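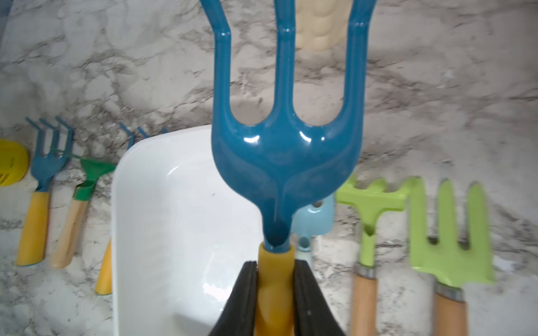

Figure 2. Wrist view during the sorting exercise: the blue cultivator held by its yellow handle, tines up.

Week 3 handout: house rules for handling tools with points and tines

Welcome back, everybody. Last time we got through the general safety reading, and I promised something you could keep beside you at the bench, so these are the working rules we use in the Hillivico lab. Please read them before your session, even if you ran the arm last December and feel you know it all already (some things have changed!).

Grip the handle. Figure 2 is the grip I'd like to see from everyone, with a finger pressing on either side of the handle and the tines left free. A grasp on the tines may look fine on the screen, but it leaves the rounded metal or plastic to roll between the fingers, and we mark it as a fault in the log.

Points stay away from people. Before any handover, the arm comes to a full stop, and the person receiving the tool says "ready" out loud. I know it feels silly when there are just the two of you in the room - do it anyway, please.

Look at what's next to the tool. Our garden set is a crowded one, with rakes, trowels and forks lying close together and a white tub behind the cultivator, and a wide finger opening can easily catch a neighbor. Open only as far as the handle needs, come in slowly, and check the wrist view once more before you close.

Speed. The limit at the bench is 176 millimeters per second whenever a person is within reach. Teams using the Zutow controller have to enter this by hand at the start of every session, and the Bruta controller keeps it from last time, so check it there too.

Logging. Every drop gets a line, including the small ones. Write the tool, the grip and what you changed afterward. The Abou Zeid worksheet has room for all of it, and roughly three lines per entry is plenty.

Worksheets are due 19 July 2025. Bring a printed copy if you can, and your questions on section 2 of the reading.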